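Home cider, second year - blending and when to stop it
Board: Cider, Perry and Fruit Wine

Stornar
Posts: 19

Good evening to all. English is my second language, so please ask if something is unclear.

I made my first cider last year and it was thin and very sour. This September I have pressed again, this time with more care. I have two demijohns from eating apples and one from a neighbour's tree with small bitter fruit which nobody in the village wants. The eating apple juice started at 1.050 and the bitter one a little higher.

My plan is to ferment each one alone and blend in spring. My wife says I should mix them now and be done with it. My other question is about sweetness. I would like to keep some sugar without adding a sweetener, and I have read about racking early, at 1.010, to slow the yeast down.

The demijohns stand in the spare bedroom, on the floor between the wall and the bed. The rest of the room has become a place for winter things.

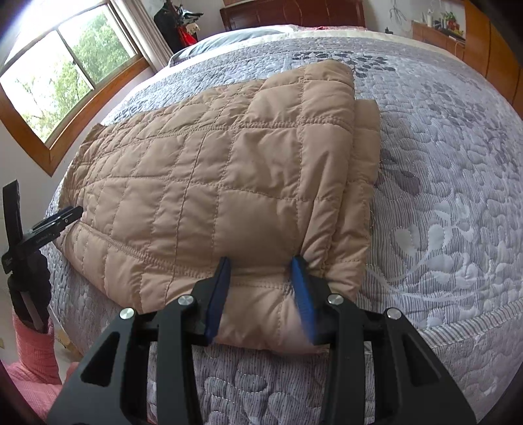 Re: Home cider, second year - blending and when to stop it

Dreritero
Posts: 400

Keep them apart. You can always put them together later, but you can never take them apart again. When they are clear, take a small glass of each and try different mixtures, and write down what you like. A quarter of the bitter one is often enough.

About racking early, I do it every year and it works for me. Rack at 1.020, again at 1.010, and keep it cold. A spare bedroom sounds too warm. Do you have a shed?

Re: Home cider, second year - blending and when to stop it

Muriithi
Posts: 1,395

I do not agree with the first part. Juice that ferments together tastes more like one drink to me, and the tannin settles better. The old farm makers put everything through the press in one heap. If the neighbour's apples are very low in acid, a separate demijohn of them is also more at risk of going bad.

I agree about the cold. But please be careful with bottling anything at 1.010 - racking slows the yeast, it does not kill it. I had bottles break in a cupboard and the glass was everywhere. If you want it sweet and safe, let it go dry and sweeten it in the glass, or heat the bottles properly after filling.

Stornar
Posts: 20

Thank you both. I measured the pH of the bitter juice on Saturday with the paper strips and it is between 3.8 and 4.0, the colour is difficult to read. Is this too high?

There is no shed. I have turned off the radiator in the bedroom and the thermometer on the window side says 10 degrees in the morning. I think this is good for slow fermentation, but one of the demijohns is now very quiet. Before it was one bubble every few seconds.
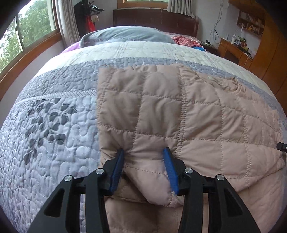

I did not add any yeast to that one, I only waited for the wild yeast. The other two had a packet each. So maybe it is normal that it is slower, or maybe I should move it to the kitchen for a few days. The smell is clean, like bread and apple skin.

Dreritero
Posts: 401

Leave it where it is. Quiet is what you want. Check the gravity once in two weeks and do not open it more than that.

4.0 is high. Muriithi is right on this point, I would blend some sharper juice into it if you still have any, or add a little malic acid.

Muriithi
Posts: 1,396

So we mix them after all :)

Dreritero
Posts: 402

A little. For the acid. The blending for taste is still in spring.

Plerken
Posts: 10

May I ask which pH strips you use? Mine only go in steps of one and they are useless for cider.

Stornar
Posts: 21

They are for wine, the range is 2.8 to 4.4. I bought them from Gitau Shemweta, who sells brewing things at our market, but I think any wine shop will have the same.

I have taken one litre from the sharper demijohn and put it in with the bitter one, and filled up the first with bottled juice without preservative. Now the strip is closer to 3.8. I will write again when I have racked.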